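Progress report, December - the Grindalcombe welcome room

The welcome room is coming together, and I'm so pleased to be writing this one! Hinata Chiba and I finished the tea counter on Thursday, and the gray marble looks lovely against the wood paneling - much warmer than I expected from the samples. 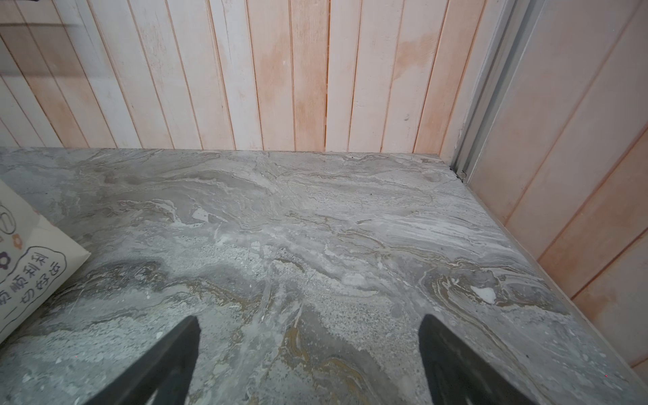
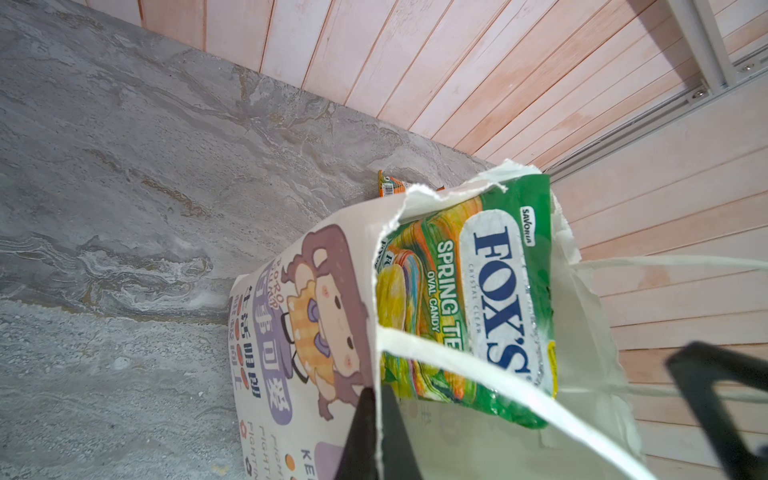 Your grant has paid for the stone, the fitting and our first order of 200 gift bags. We have handed out 23 so far, mostly to families new to town. Still to do: four stools and a second shelf. Dultex has promised the stools by the end of the month, and we can't wait to open for full days after that.

Anil Arumugam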